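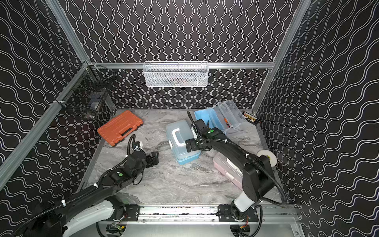 How do you get people in a group to disagree out loud before the decision is made? Ask them to write their doubts down first, on paper, before anyone with a title has spoken.

Home | Newsletter | Back issues | Workshops | Reading list | Contact

March issue
By the editor, Plendow

I've been putting that answer to the test since last spring, and I want to tell you how it has gone, because several of you wrote in after the January piece on quiet meetings and asked what I do in my own groups. (Thank you for those, by the way. I read all of them, even the four-page one.)

Some background. I look after a network of people who run small local organisations: a food co-op, two choirs, a repair shop, a housing group, that sort of thing. We meet once a month at Cotent, upstairs, from half past six. There are 59 of us on the list and we never get more than half in the room, and for years I thought our meetings were wonderful. Everyone nodded. We finished early. People brought cake!

Then we spent most of a year on a shared booking calendar that hardly any of the groups wanted. I found this out in the car park. Five people told me, one after another, on the same evening, that they'd had their doubts from the start. I drove home feeling pretty foolish, and a bit cross with them too if I'm truthful, until I remembered how I'd introduced the idea. I had stood up, said how excited I was, and asked if there were any objections. Who's going to put a hand up after that?

So now we do the cards. Everybody gets a blank index card and seven minutes, and the only prompt is "What would have to go wrong for you to regret this?" No names. I shuffle them and read them all aloud in the same flat voice (I practised that voice, my natural one gives everything away). We don't discuss any of them until the last one has been read. Only then does the person who brought the idea get to speak.

The first time was dreadful. Half the cards said "nothing" or "fine by me", and one was a drawing of a duck. I nearly dropped the whole thing. But at the second meeting somebody wrote a long, careful card about how the new rota would push all the evening work onto people without children, and you could hear the room shift. Three people said they'd thought the same and had assumed it was just them. We changed the rota that night. It took ages and we missed the last bus, and I still count it as one of the better meetings we've had.

A few things I've picked up along the way, in no particular order.

Handwriting gives people away in a small group. If there are fewer than ten of you, try block capitals, or have one person type the cards up during the tea break.

Don't answer the cards as you read them. I did this for months without noticing. I'd read one out and add "well, we've covered that", and the cards got shorter and shorter until a friend took me aside.

Silence after a hard card is all right. I used to fill it with a joke. Now I have a sip of tea.

And you do have to change your mind sometimes, where people can see you do it. I've dropped two of my own ideas this way, one of which I was very fond of, a summer exchange with the Pešek choir. It still stings slightly.

One reader asked whether this makes leaders look weak. I've gone back and forth on it. I do think I look less certain than I used to, and there are members who would like me to just get on and decide. For small things I do. Nobody needs an index card to choose biscuits. But on anything that costs people their evenings or their money, I'd sooner look unsure in the room than be told about it next to my car.

If you'd like to try it with your own lot, the Plalano weekend has a session on it this year. There are 70 places, and it's a morning slot so bring coffee. I'll be running the practice table and we'll use real decisions from real groups, so please come with something you're stuck on. It can be tiny. Last year someone brought a row over a kettle and we got a good hour out of it.

Next issue I'm hoping to write about what to do when two members of a group have stopped speaking to each other, which I get asked about more than anything else and have put off for far too long. If you've been through that and came out the other side, do write to me. I'll leave out anything you want left out.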